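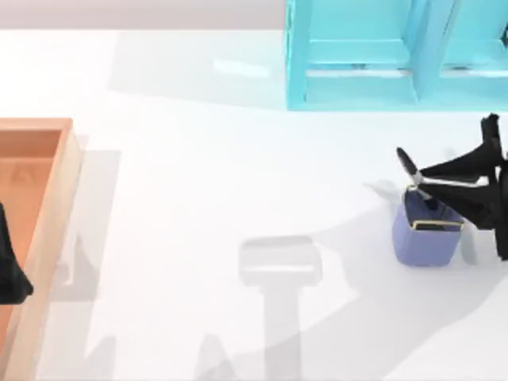 Print this page | E-mail to a friend

The best rulebook I have read this year is 15 pages long and has a coffee ring on the cover. It belongs to Podance, a small outfit that teaches pairs of robot arms to tidy, sort and put away, and it covers everything from naming a test run to deciding when a task counts as finished. I read it twice on the train home!

Most of it deals with simulation, where the rules tend to be slackest. An arm in a simulator can't bruise anybody, so people get careless: they nudge a bin between runs, forget to write it down, and then wonder why the scores have jumped. Podance borrowed its cure from Govix, a shared code of practice that a handful of labs have been passing about since April. Fix the layout first. Write down where each tray, bin and shelf starts and how far it may be shifted. Then run the task 300 times and keep every run, including the dreadful ones.

Keeping the dreadful ones is my favourite rule. A robot that fumbles at the rim of a tray has told you something useful, and under Govix that run goes into the report with the same care as a clean one (there is even a column for "nearly").

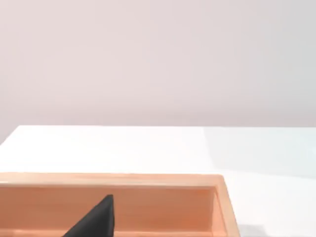

Words by our robotics writer
Posted 2/10/21

Camera views get a chapter to themselves. A wide view shows what both arms are up to, while a close one may show a single finger against the side of a tray and precious little else. Govix asks for the two kinds to be stored together under one run number, and a reviewer has to look at both before signing. I tried it on a batch and changed my mind on two of them, which was humbling and rather fun.

Then there is the Kopecký check, a lovely bit of common sense. Before any result leaves the building, someone who didn't set up the task must rebuild it from the written notes alone. If they have to ask a question, the notes go back. Podance failed its first Kopecký check over the word "beside", and now gives distances.

Not everything is settled. Julletti, the follow-on project, wants the same rules carried over to real benches, where lamps get moved and tables get knocked. How much drift should be allowed before a run is thrown out? The draft leaves that line blank, and I'd love to see it filled in by people who do the work daily.

We use cookies to remember your settings. Accept | Find out more

Contact us | Copyright, all rights reserved | Back to top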